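Journal > Stiltinia > July

Up before six again, and so glad of it! The lane down to Seston was all honeysuckle, and I dawdled (my knees like dawdling).

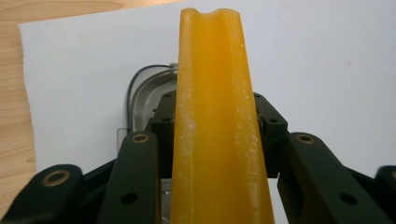
My bread came out lovely, by the way, three loaves, and I ate the heel with butter standing up. The butter was nearly the yellow-orange of that grooved piece with the white specks.

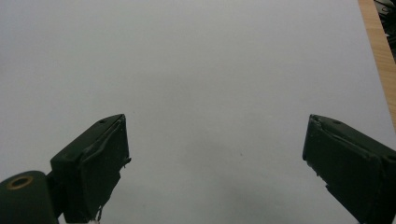 Pale gray-white, nice and plain.

Rain by noon, so I wrote letters and let the soup simmer. 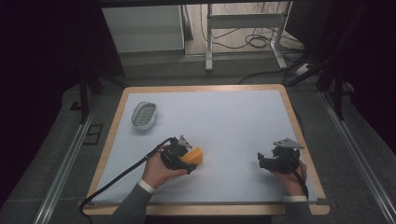
It wanted salt, and then a good deal more salt.
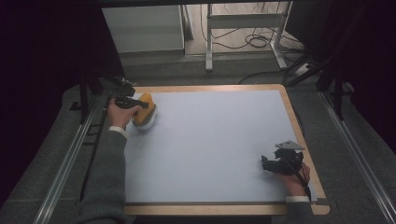
After supper I read 25 pages and dozed off, happy as anything.

Search this journal Go

Contact | © Plollari Pages | Back to top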